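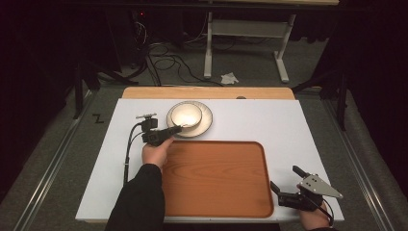 Trays Are Undersized and Plates Have Too Much Rim

The usual fault in a household tray is the flat area inside the raised edge. Makers quote the outside dimension. A tray sold as 31 centimeters across loses a strip on every side to the rim, and a rounded corner takes away more. The buyer finds this out when a dinner plate rides up on the edge and tilts.

I have used a Mandagi tray since October, and before that a Tirnilero. The Tirnilero had square corners and a low rim. It held more and was unpleasant to clean, as crumbs packed into the joint. The Mandagi has rounded corners and wipes out in one pass. I would still take the square one for serving four people and the round-cornered one for serving one.

The plate is half the problem. A wide flat rim is useful under a bowl: it catches drips, gives the thumb a place to rest, and leaves room for a spoon or a piece of bread. It also adds width that carries no food. For soup or rice I prefer a bowl nested on a plate anyway, and accept the loss. The well of the plate should be slightly wider than the foot of the bowl. If the well is much wider, the bowl slides when the tray is tipped. If it is narrower, the foot sits on the slope and the bowl rocks.

Wood is the right material for the tray. Glazed ceramic slips on metal and rattles on hard plastic. A bare or lightly oiled wooden surface holds it better, and a full tray of about 1000 grams can be carried level without watching it every step.

The shops in Nisville now carry mostly the Ido pattern, with a high rim and handles cut through the ends. The cutouts weaken the rim at the point of lift. I would leave them out, lower the rim by 10 millimeters, and print the inside dimension on the label.

5 April 2011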